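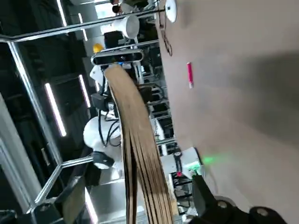 How often should the condenser coil of a walk-in cooler be cleaned? In our study, a cleaning every 4 weeks kept the compressor running time stable, while longer intervals did not.

Home | Issues | Authors | Contact

3.2 Effect of the cleaning interval

We followed 20 walk-in coolers at the Fimevska site during nine weeks. All units had the same Oprea controller, which stored the running time of the compressor. The door openings were not recorded – this is a limit of our data. Pyo and Kaimal read the controllers and cleaned the coils with a soft brush. Three units were removed from the analysis after a loss of refrigerant (see Figure 3).

Figure 3. Units kept in the analysis, by site area.

Shares 9 | Comments 4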